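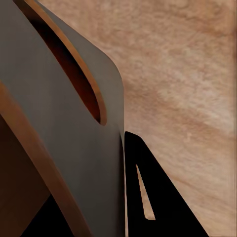
Section 6. Running the Gripper Demonstration on an Open Day

Use this section when visitors will be watching the Dorkuneck station. Read Section 5 first if the simulator has not been installed.

6.1 Before visitors arrive

1. Start the control computer and log in with the demo account.
2. Open the simulator and load the scene named Cropper.
3. Select the wrist view. The slotted gray finger should be large in this view, with the wooden tabletop beside it.
4. If the tabletop does not show, press Reset View and wait 10 seconds.
5. Set the speed to 14 percent.

Note: The scene file keeps the last speed used. Check it again after lunch.

6.2 Running the demonstration

1. Ask the group to stand behind the yellow floor line.
2. Run the simulated cycle once and let people watch the screen.
3. Unlock the real arm with the key.
4. Press Start. One cycle takes around 93 seconds.
5. Take questions after the arm has returned to its rest position.

CAUTION: Do not let visitors reach over the line while the key is in the lock, even if the arm is still.

CAUTION: The simulator does not slow down for people. Only the floor sensors on the real arm do that.

6.3 If the arm stops

Error 133 means a floor sensor was tripped. Clear the area, turn the key to Off, then back to On, and press Start. For any other error, end the demonstration and call Nafula Laizer or Bradley Goodall at the Brirnside desk.

6.4 Closing

Turn the key to Off, hand it in at the desk, and close the scene without saving.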